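Mi primer semestre en el grupo de robótica

Escribo esta entrada en español porque Veronika Lehner, que coordina nuestro grupo, me dijo que es la mejor manera de practicar. Mi lengua materna es otra y pido paciencia con mis frases. Llevo tiempo queriendo contar qué hacemos los miércoles por la tarde en el taller y por qué vuelvo a casa tan cansada y tan contenta.

El grupo se llama Trisach. Somos estudiantes de distintas carreras y nuestro proyecto de este curso tiene el nombre de Waketer. La tarea se explica en pocas palabras: un brazo con una pinza de dos dedos debe tomar una pieza de la mesa, girarla y dejarla en otro lugar. Cuando lo leí en la hoja de inscripción, pensé que lo terminaríamos en un mes. Empezamos en febrero y todavía seguimos.

Yo entré sin saber casi nada. Estudio filología y mi única experiencia era un curso corto de programación. Las primeras semanas me dieron el trabajo de ordenar las grabaciones, es decir, mirar cada intento y escribir en una tabla si la pieza había llegado a su sitio o no. Tenemos 1.176 intentos guardados y de ellos revisé yo 306. Parece un trabajo aburrido y a veces lo es, pero aprendí mucho con él. Después de ver tantas veces el mismo movimiento, una empieza a notar cosas pequeñas: que el brazo baja demasiado rápido, que un dedo toca la pieza antes que el otro, que la muñeca llega un poco girada.

También aprendí palabras. En mi cuaderno tengo una página entera con vocabulario del taller: tornillo, arandela, rosca, holgura, apretar, aflojar. La palabra «holgura» me gusta especialmente. Veronika la usa para todo, también para hablar de los horarios.

En abril tuvimos una discusión bastante larga sobre el programa de control. Una parte del grupo quería continuar con Edell, el que escribieron los estudiantes del año anterior, y otra parte prefería comenzar de nuevo. Al final conservamos Edell y cambiamos solamente dos módulos, el de la calibración y el que decide cuánto se abre la pinza. Yo voté por comenzar de nuevo y ahora reconozco que estaba equivocada. Habríamos perdido todo el semestre.

La calibración es la parte que hoy conozco mejor, porque me tocó escribir las instrucciones para los que lleguen después. Antes de cada sesión abrimos la pinza sobre la mesa blanca, sin ninguna pieza, y comprobamos en la cámara de la muñeca que los dos dedos se ven donde deben estar. Luego miramos los tornillos. Si uno está flojo, el dedo se mueve un poco y todos los intentos de esa tarde salen mal, aunque el programa sea correcto. Nos pasó una vez y tardamos casi toda la sesión en comprenderlo.
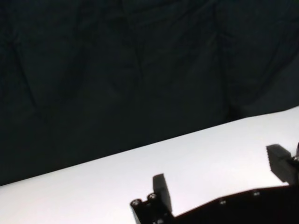 Mis instrucciones ocupaban al principio cuatro páginas. Veronika me las devolvió con muchas marcas en rojo, algunas por el contenido y la mayoría por las preposiciones. La versión actual cabe en una sola hoja y está pegada junto al ordenador. Me da un poco de orgullo ver que los compañeros la leen.

Ahora preparamos la muestra de Fleury, donde cada grupo tiene 900 segundos para presentar su robot y responder a las preguntas. A mí me toca hablar de la calibración, en español y delante de público. Ensayo por las noches en la cocina, con el cronómetro del teléfono, y todavía me paso de tiempo. Tengo que quitar la parte de las arandelas, aunque me cuesta.

Si alguien que lee esto estudia letras y duda si apuntarse a un grupo así, le recomiendo que venga un miércoles a mirar. La puerta del taller suele estar abierta desde las cinco.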